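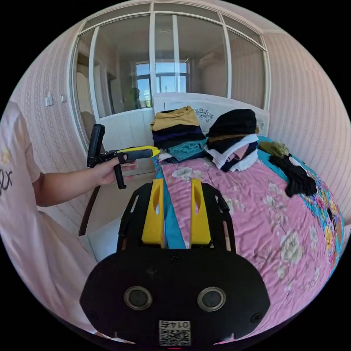
How many demonstrations does a club need before a robot can learn to fold a shirt? Our plan says 800 for the Bedville showcase, and we have 491 that passed review.

1/ Quick thread on where the Bedville robotics club is with the laundry project. We're building a folding program for a two-armed robot and teaching it from recordings of people doing the same task by hand.

2/ The project is called Gitik. Last year's was Pilano, which sorted bolts into trays. Bolts hold their shape. Shirts don't, and most of what we wrote for Pilano had to go.

3/ We record with hand-held grippers, one per hand. Yellow fingers, cameras on the housing. Whoever is recording picks up clothes with the fingers and never with their own hands. It feels slow for the first hour and then you stop noticing.

4/ All the early recordings were made on the same gray table in the club room. The first model trained on them did fine on that table and badly everywhere else. So now we record in bedrooms, on beds, with patterned covers. Pink florals, stripes, whatever people have at home.

5/ Wrinkled bedspreads are harder than we expected. The model kept trying to grab the cover along with the sleeve. We added 23 recordings with the cover left unmade on purpose and the mistake rate came down. Still not zero.

6/ Dark clothes are the other problem. A black top on a navy pile is close to one shape for the cameras. Mustard and teal are easy. If you're picking clothes for a session, bring some of both – we have plenty of easy ones.

7/ Rules for a session, same as last month:
- both grippers charged and synced before you start
- finish the fold even if it's ugly
- if you drop something, keep recording and pick it up
- write down the room and the cover in the log

8/ Someone asked why we keep the drops. A robot is going to drop things too, and it needs to have seen what comes next. We only throw out a recording if the tracking is lost or the two grippers are out of sync.

9/ Of the recordings we have, 366 are shirts and sweaters. The rest are pants and towels. Socks are off the list until after the showcase.

10/ Training runs on the Ignacio lab machine overnight, and we get it from 9 p.m. If you want your session in the next run, have the files uploaded by 8.

11/ The showcase is in December. The task is one pile, mixed clothes, on a bed we haven't seen before. Last week's model got through shirts and stalled on a hooded sweatshirt. It folded the hood in, pulled it out and folded it in again until we stopped it.

12/ Next up is a hood-only session and another round with dark clothes. The sign-up sheet is in the club folder. Put down which room you're using and what time.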